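The Mauve Plate Situation

1/12/18

We went to Ollirthorpe for a lamp and came home with a plate. I'd like it noted that we still have no lamp.

The plate is large, round and a colour I've been calling grey and Edit has been calling mauve. The rim is a touch lighter than the rest. It cost 46 dollars, marked down from 47, and I can only assume somebody in the shop felt strongly about that dollar.

It doesn't fit in the cupboard. I tried it flat, on its side, and on the diagonal, a method that works for couches and nothing else. We moved the good bowls to the shelf over the fridge, where I can't reach them and Edit can, so the good bowls are now hers. The plate went in after that, but the door wouldn't shut.

So it lives on the table, and a plate that lives on a table has to have a purpose. For a while it was the fruit plate. I bought five bananas specially, plus some pears that went from rock to soup while I was at work. The trouble with a flat plate as a fruit bowl is that it has no sides, and anything round heads for the floor at the first bump. Bananas stay put, I'll give them that. They also go brown faster than I can feel enthusiastic about banana bread.

Remo came by for tea and asked why we didn't just put biscuits on it. We put biscuits on it. It was a very good biscuit plate for one afternoon, and then there were no biscuits.

I've since wiped the table down, cleared off the mail (mostly catalogues, one library notice I'd rather not discuss) and started again with a white tabletop and a bit of optimism. Edit thinks it should hang on the wall. I think we should have bought the lamp. In January we're going to Lurdale to see her aunt, who has a big kitchen and a birthday coming up, and I've kept the receipt and the box. 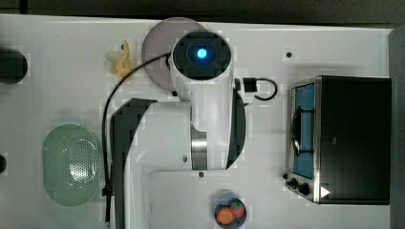

The plate, with one small banana keeping its distance.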